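Search this site Go

How to Seal a Marble Floor

By Candela Garrido

Marble takes in spills fast, so it pays to reseal it every year. I do mine in March.
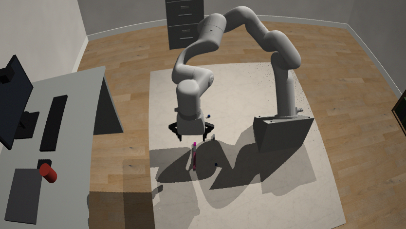
Start with a clean floor. Mop with a pH-neutral cleaner, rinse twice, and let it dry overnight. Skip vinegar — it etches the stone.

Test a hidden corner first. Then wipe on a thin coat of sealer with a lint-free cloth, working in small sections toward the door. Leave it for 9 minutes, or whatever the bottle says, and buff off the extra before it dries hazy.

Wait two hours and add a second coat. Keep shoes and pets off until the next day, and don't mop for a week.

53 shares
7 comments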